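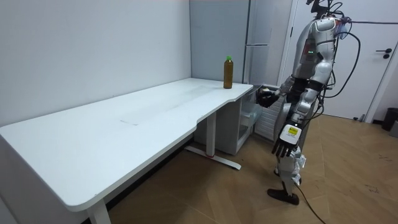 Friday, bonus terms bench

Started on the Caswood welcome offer again. The banner says up to $2000 across the first 4 deposits, and it has said that since June, but the terms underneath have been edited at least once and there's no change note. I saved a fresh copy before touching anything. Please do the same if you pick this up, the old link now redirects to the new wording.

Wagering is 43x. The banner page doesn't say 43x of what. The terms say "bonus amount" in one clause and "qualifying balance" in another, and the second one would pull the deposit in as well. Chat support told me bonus only. Chat support will tell you whatever ends the chat, so I've logged it as unconfirmed.

Ran the Botham calculator both ways. On bonus only, the expected result for a player on ordinary pokies is poor. On deposit plus bonus it's hopeless, and the calculator doesn't even flag it, just prints a friendly green tick. I don't trust that tick. As far as I can tell it only checks that every field has been filled in.

To do: find out whether the tick means anything. If it doesn't, take it off before the page goes live.

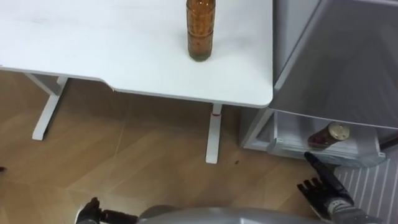 Deposit path, Navton test wallet

First deposit went through and the match was credited. Second deposit went through and no match appeared. The opt-in box had unticked itself between the two. Could be my browser, could be the cashier page. Cleared everything, made a new test account, same thing. That's 2 for 2, still not enough for me to call it deliberate, but I wouldn't call it a good look either.

Minimum deposit on the cashier page doesn't match the minimum in the terms. Used the cashier figure for the comparison table because that's what a player will meet first. Left a note in the table.

Also: Navton deposits are listed as eligible on the offer page and excluded in the payments section, under e-wallets. If they apply the exclusion at withdrawal, a player finds out after doing all the wagering. Asked for a written answer by email. No reply by 4:30.
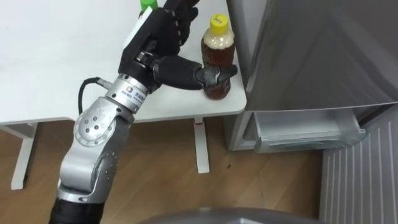 Robot arm and hand at the white table.

Game weighting

Caswood's list puts table games at a reduced rate and live dealer at nothing. Fine, everyone does some version of that. My problem is with the Xiao titles, which are on the front page under "bonus favourites" and then show up in the restricted list, spelled slightly differently. Played one on the test account with bonus funds active. It let me play. The wagering meter didn't move.

So the game isn't blocked, it just doesn't count, and the terms reserve the right to void winnings from restricted games. I've heard the argument that players should read the list. The list opens in a pop-up that won't scroll on my phone. 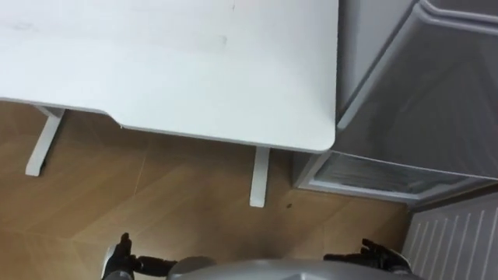
White desk, seen from above.

Where this leaves the review

Someone has pencilled in "recommended" on the draft. I've crossed it out. I'd hold the rating until we have the wagering basis in writing, and I'd want the headline figure moved down below the 43x. A player making one small deposit gets nowhere near $2000 and our page shouldn't help suggest otherwise.

Still open: maximum bet while the bonus is active (two different amounts, both in the terms), and whether the clock starts at sign-up or at first deposit. Test account left logged in, meter untouched.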